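Plunberg open day, 12th December

The train to Plunberg takes 34 minutes if it stops at Palma and somewhat longer if it thinks about stopping at Palma. I arrived with wet shoes and was handed a visitor badge, a pair of safety glasses and a sheet of rules.

Posska, who run the place, are very proud of the sheet. It used to be a binder. In April they cut it down to a single side, and most of the tour was spent hearing what had survived.

The first rule is that every bench starts the day with a written state: what is on it, which way round, which tools are out. If the arms are to work on something small and see-through, the sheet says so, and the operator checks the wrist view before the first grip. I asked what happens if the bench doesn't match the paper. The paper wins, apparently, and you tidy until it does.

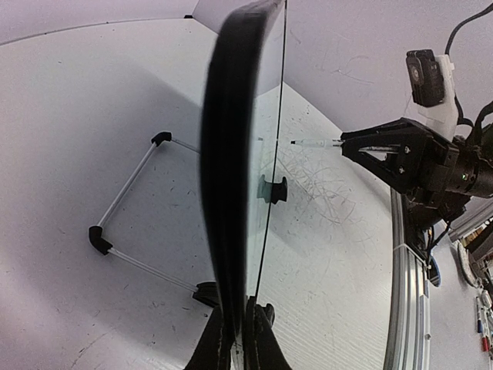

The second rule concerns pens. Any marker given to an arm is to be held level and kept clear of the other arm until both have stopped. Scribbles on the work surface are allowed up to a point, and there is a form for the point. I was shown the form. It has a box for "other scribbles".

Speed got the longest talk. While visitors are in, both arms run at 60 per cent, which looked to me like a careful person laying a table at their in-laws'. Every stop is logged with a cause, and "don't know" is accepted as a cause for one day only. They have 3,000 entries so far and read out more of them than I'd have chosen.

Lunch was soup. Jastholm do something similar in October with better biscuits and no rules to speak of, and I still came home with all my fingers from both.

Places are limited to 100 and you book by post.

Text by the author. Contact via the visits page. All rights reserved. Back to top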